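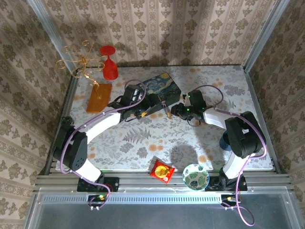
Two Arms, One Table: Final Report of the Pastwood Robotics Project Group

Our assignment was to build a two-armed tabletop workcell, teach it to tidy up, and write down what happened. The first part took most of the fall. The second part is still a matter of opinion. You are reading the third.

Background

The project was called Karabulut before any of us joined, and the previous group left us the name, a box of brackets and a wiring diagram with a coffee ring where the power supply should be. Our adviser, Mhairi Lamont, suggested we start over on the wiring and keep the name. We took her advice on both.

The cell

The arms are a matched pair, bolted to plates on the front rail so that they reach in over the table from the same side a person would. The first layout had them facing each other from opposite ends. It looked great and they hit each other constantly. With both bases in front, they hit each other only in the middle.

The walls went up in November. We wanted the background to change from one round of recordings to the next, so that the policy would learn about objects and leave the decor alone. That meant wallpaper, and wallpaper meant learning to hang wallpaper, a skill that appears nowhere in the course catalog. The damask took us two evenings. The stripes are straight if you stand in the right place.

The cables were our longest argument. One side wanted them clipped tightly along the links, the other wanted big loose loops. Tight cables pulled out at the wrist whenever the arm reached far forward. Loose cables were ugly and worked, so the cables are loose.

Collecting demonstrations

Every demonstration was driven by a person, moving a pair of leader arms while the pair on the table followed. A task was one sentence long, such as "pass the item from left to right" or "put the snack in the bowl." We recorded 3,938 episodes and kept the ones where the sentence came true.

Handing things over was the hardest. One gripper has to let go at the moment the other has hold, and a beginner will do these in the wrong order for an entire afternoon. Flat, stiff things such as books and boxes were easiest if you took them by a corner. Snack packets slid. Stemware was popular with the operators and with no one who had paid for it.

We swapped the clutter between sessions using whatever people brought from home. The rule was that it had to fit on the table and the owner had to be at peace with losing it.

Training and results

We trained on the shared machine in the Dulano lab, mostly after midnight, when the line was shorter. Our first policy learned to hover. It would bring both grippers to the middle of the table and hold them there, apparently thinking. We traced this to our own recordings, in which the operators had done the same thing while deciding what to do next. We trimmed the pauses and trained again.

The second policy moved. On single-arm pick and place it was decent, and by March it was good enough to show to parents. Handovers still failed more often than they worked, usually because the receiving gripper closed a little early on nothing at all.

What we would change

Label the cables at both ends. Write down the task sentence before recording, not after. Buy spare gripper pads from Emivport before you need them, as shipping took six weeks and we spent those weeks writing the introduction to this report. We had a budget of $600 and would like the next group to know that tape counts against it.

The rig stays where it is. Please don't move the front rail. It is level, and we don't know why.

Share this (6)

2 comments

gearloose: Did you try adding a wait on the receiving side? We had the early-close problem and that got us most of the way.

pdxmom: I was one of the parents. It put the thing in the bowl! Very proud.

We use cookies to remember your preferences. By continuing to browse this site you agree to our cookie policy. Accept | Settings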